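Ticket 674: Right hand reports "released" while still holding the ring; sequence then stops with the left hand over the board and the right just beyond its corner
Component: task sequencer / grasp monitor
Opened by: Tsung-han Chu
Site: Westham, bench cell
Priority: normal
Status: resolved, one follow-up open

Summary

On the peg board task the sequencer gets stuck between "carry" and "place" for the ring. The right hand has the ring and keeps it. The grasp monitor says the hand is open. The sequencer sees an open hand with no place event before it, treats that as a drop, asks perception for the ring, gets no answer it trusts, and waits. There is no timeout on that wait, so it sits there until someone presses stop.

First noticed on Wednesday just after lunch. It had happened before then, but I had put it down to me stopping runs by hand.

Versions

Sequencer: Lomus, main branch, built the same morning
Hand driver: the one shipped with the last July image
Perception: Noltov board model, default settings
Config: westham_bench, no local changes apart from log level

Steps to reproduce

1. Start the cell, home both arms, load the peg board task.
2. Let the right arm pick up the ring and lift.
3. Let the left arm move to its waiting pose over the left side of the board.
4. Wait. In a bad run the sequencer prints the lines below within a few seconds of the lift.

It does not happen every time. I ran the task 30 times from a clean start and got 17 stalls. The starting position of the ring made no difference that I could see. I tried it at both ends of the pick area.

Log from a bad run (trimmed)

seq: step PICK_RING done
seq: step CARRY_RING start
left: at WAIT_POSE
grasp_right: state HOLDING -> OPEN
seq: unexpected OPEN during CARRY_RING, assuming drop
perc: request locate(ring), region=board
perc: best candidate score below threshold, returning none
seq: waiting for object ring
seq: waiting for object ring

The last line repeats until stop.

Expected: grasp state stays at HOLDING until the place step opens the fingers.

Got: state goes to OPEN during the carry. No open command was sent. I checked the command log separately and the last thing sent to the right hand was the close.

Notes as I went along

Perception was my first suspect, as it was the last thing to say anything in the log. I ran the locate call on its own against saved views. It finds the pegs and both cylinders without trouble. It does not find the ring, but the call is limited to the board region and the ring is in the hand, outside that region. So "none" is the right answer to the question it was asked. I have left perception alone.

Next I looked at whether the left arm was involved. The stall always comes after "left: at WAIT_POSE", which looked suspicious. I disabled the left arm in the task file and ran again. Still stalls, same message from the grasp monitor, same point in the carry. The left arm simply finishes its move first. Not related.
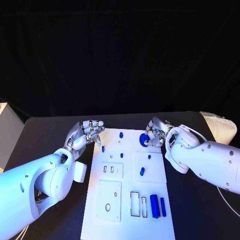
After that I turned on raw output for the hand driver and recorded finger positions and motor effort for the right hand through the carry. Positions are steady. The effort reading is not. It is high when the fingers close, then falls away over the next couple of seconds as the driver backs off to its hold level. The hold level is there on purpose, to keep the motors from heating up, and the fingers do not move when it kicks in.

The grasp monitor decides HOLDING or OPEN from effort only. If effort stays under the threshold for long enough, it says OPEN. The threshold in the config is 305 (raw units). On this hand the hold level sits just either side of that, which explains why some runs pass and some do not.

The same threshold is used for the cylinders and they never stall. The fingers close less far on a cylinder and the hold effort comes out higher. The ring is flat and the grip on it is lighter, so it is the only part that ends up near the line.

I asked Vương whether they had seen this on their cell. They had, once, and got round it by raising the hold level in the driver. I would prefer not to do that here. It warms the hand up over a long session and it only moves the problem until someone adds a thinner part.

What I tried

Lowered the threshold. Stalls went away, but then a real miss (fingers closed on nothing) was reported as HOLDING, and the arm carried on to place a ring it did not have. Reverted.

Lengthened the time the effort has to stay low before the state changes. Fewer stalls, though still some, and a real drop is noticed too late. Reverted.

Raised the hold level, as Vương did, to see if it behaved as described. It did. Reverted for the reason above.

Used finger position as well as effort. This is the one I kept. The driver already reports position, the monitor was just throwing it away.

Fix

The monitor now needs two things before it will move from HOLDING to OPEN: effort under threshold, and the fingers either further open or further closed than they were when the grasp was made, by more than a set margin. Further open covers a release. Further closed covers the part slipping out and the fingers carrying on shut. If effort is low and the fingers have not moved, the state stays as it is.

The first grasp check, straight after the close command, also looks at position now. If the fingers reach their fully closed limit for that grasp, it is a miss, whatever the effort says.

The margin is a per-part value in the task file, with a default if none is given. I set it for the ring and left the cylinders on the default.

I also put a timeout on "waiting for object". When it runs out, the sequencer pauses both arms where they are and raises an operator prompt naming the object and the step. It does not retry by itself. I thought about having it go home, but moving an arm when the software is not sure what is in the hand seems a poor idea – better to stop and ask.

Test after fix

Ran the same set again from a clean start, same task file, same lighting. No stalls. Then, with the arm paused in the carry, I pulled the ring out of the fingers by hand and resumed. The state went to OPEN and the prompt came up as it should. Did the same for the thick cylinder and the thin one, with the same result.

Tested a miss by moving the ring out of reach after the pick pose had been computed. Reported as a miss at the first check. The arm did not go on to the carry.

One thing to watch: if someone nudges a finger during the carry by more than the margin while effort is low, that will read as a drop. I can live with that.

Reply from Lomus side

Change looks fine and is merged. Please add the margin to the task file template so new parts get it, and say in the comment what unit it is in. The old threshold had no unit written down and it has caught people out before. Can you also check whether the left hand uses the same monitor instance or its own copy?

Tsung-han Chu

Template updated, unit is in the comment. The left hand has its own copy with its own config block, and that block still has the old threshold and no margin. It has not caused a stall because the left hand does not carry the ring in this task. I have opened a separate ticket to have both hands read from one block and linked it here.

Also found that the operator prompt text is cut short on the small display if the step name is long. Shortened the step names in this task for now. The display fix can go in with the left hand change.

Closing this one. Left hand config and prompt length carry on in the linked ticket.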